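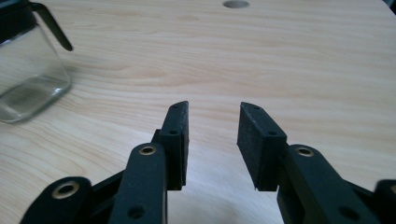 I bought the small Ilerwood flip-top jar in May to replace the screw-top one I kept beside the coffee grinder. It holds 299 ml to the brim, and I have used it every day for ground coffee. The shop was Guerra, on the Prukulbridge road, and they had the 500 and 757 sizes on the same shelf.

The lid is on a hinge, so it stays with the jar. It opens with one thumb and stands up by itself while you spoon things out.

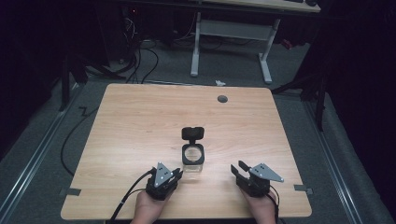
The small size with the lid up.

Closing takes a firm push at the front. My neighbor Rhona Moffat has the 757 and finds hers stiffer than mine. I filled my jar with water and left it on its side overnight, and the counter was dry in the morning.
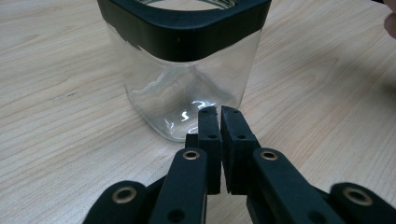 Cleaning is the weak point. The care sheet says hand wash only for the lid, and coffee dust gets in under the collar. The black band is thick and goes all the way around the upper part of the jar, so there is a lot of edge to work a brush along. I give it a soak at 40 degrees C on Tuesday nights. The glass below it rinses clean, though the rounded corners at the base need a bottle brush.

Four stars. I would buy it again for coffee, rice or tea bags. For flour I would stay with the plain Tultton jar, where the whole top comes off.

Ayuba Amissah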